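Gelow G2 parallel gripper, reviewed on a two-arm tableware bench

Posted June 2020 | Hardware reviews | Bench work by Pei-shan Fu, text by Guðlaug Hedegaard
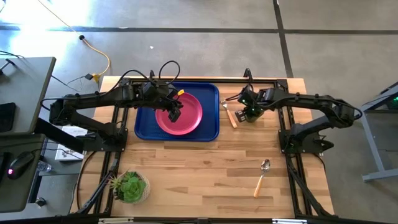
The two-arm bench, with plate and tray, fork, spoon and potted succulent.

The G2 is the second electric gripper from Gelow and the first the firm sells with its own wrist plate. We bought a pair at list price in January and have used them on most of our tableware work since. The comparison unit is the Adamczyk P-40, which was on both arms before and is still on the shelf. Both are two-finger parallel types and both run from the same 24 V supply.

Tableware is a fair test for a gripper of this class. A plate has a thin curved rim and wants a finger above and a finger below. A fork lies almost flat on the table and leaves very little to get hold of. A plant pot is wide and its surface gives a little. None of these is hard alone. Doing all of them with one set of fingers and one set of force limits is where the cheaper units come apart.

What you get

The box holds the gripper body, the wrist plate, one set of flat fingers, one set of tapered fingers, a two metre cable and a printed sheet with the bolt pattern. There is no printed manual. The online one is complete but badly ordered, with the force table placed after the warranty terms.

The wrist plate fits our arms without an adaptor. The P-40 needed a spacer ring, which cost us reach. Four bolts hold the plate and two more hold the body to it. Swapping a gripper takes 8 minutes with the cable already dressed. The bolts are supplied without thread lock and should have it. One of ours worked itself out in the second week.

Stroke and force

Stroke is 90 mm between the flat fingers. The tapered fingers give slightly less at the tip. We found the stated stroke to be correct on both units, measured with a caliper at the finger roots.

Force is set in software in 17 steps. The lower steps are the useful ones. Below step four the fingers stop on contact and hold without marking soft plastic. At step six and above they will flex a thin plate visibly. The P-40 has only low, medium and high, and its low is too strong for this work.

The steps are not evenly spaced. The gap between three and four is larger than the gap between four and five, on both units and in both directions of travel. Gelow's support desk confirmed this when we wrote to them and said it would be corrected in firmware. It had not been at the time of writing.

Plates

The approach we settled on is to come down over the rim with the fingers hanging vertically, close to step three, and lift at an angle until the far side clears the tray. A tray with raised edges complicates this. If the plate sits hard against the edge, the outer finger has nowhere to go, and the arm must push the plate inwards first.

Pei-shan Fu ran 252 plate lifts over the test period, split evenly between the G2 and the P-40. The G2 dropped fewer plates and the drops it did have were nearly all with the flat fingers. With the tapered fingers fitted it was the better gripper by a clear margin. The P-40 tended to close late on one side and turn the plate as it lifted.

Forks and spoons

Cutlery is where the tapered fingers earn their place. The tips can be brought down either side of a handle with the body held just clear of the table. Wooden handles are easier than bare metal ones, being thicker and less inclined to slide. We had few failures on a wooden handle with either gripper.

Orientation matters more than the gripper does. A fork lying diagonally to the arm needs a wrist turn before the fingers go down, and on our bench that turn brings the cable round towards the forearm. A spoon is usually worse than a fork if taken by the bowl. Take it by the handle.

The flat fingers are of no use here. They touch the table before they reach the handle.

Plant pots

A woven pot is kind to a gripper. The surface has enough texture that step two will hold it, provided the pot is within stroke. Go in low, as leaves that hang over the rim will otherwise end up between the finger and the pot. Both grippers coped. The G2 was slower, through our choice of speed limit.

Cabling

This is the weakest part of the product. The G2 cable leaves the body at the top and is stiff. On a long horizontal reach it stands up in a loop near the wrist, and with the arm's own wiring alongside the result is untidy. We tried spiral wrap, which made it stiffer, and then hook-and-loop ties at each joint, which were better. A right-angled connector would solve most of it. Flilside sell a softer cable with the same ends for a modest sum, and we would order it with the gripper.

The P-40 brings its cable out at the side and is easier to live with.

Software

The driver installs cleanly and reports position, force step and motor temperature. Position feedback is good enough to tell a held handle from a miss, so a failed grasp can be caught before the arm moves off. Polling both grippers from one controller caused short stalls until we gave each its own serial adaptor. The Estenden controller we tried for a fortnight did not show the stalls, but it costs more than the two grippers together and is hard to justify for that alone.

Status lights on the body would be welcome in a smaller size. Against a camera looking down from above they can bloom at low exposure settings, and the driver offers no means of dimming them.

Wear

The finger pads are glued. One pad lifted at a corner after about five weeks and was refitted with contact adhesive. The jaws have picked up no play that we can measure.

For: stroke, low-force control, tapered fingers, wrist plate.
Against: stiff cable, uneven force steps, no thread lock, poorly ordered manual.

Verdict: recommended for mixed light objects, with the softer cable. Owners of a P-40 who handle only boxes or pots have no reason to change. We have kept the G2 on both arms and will report again once the firmware is out.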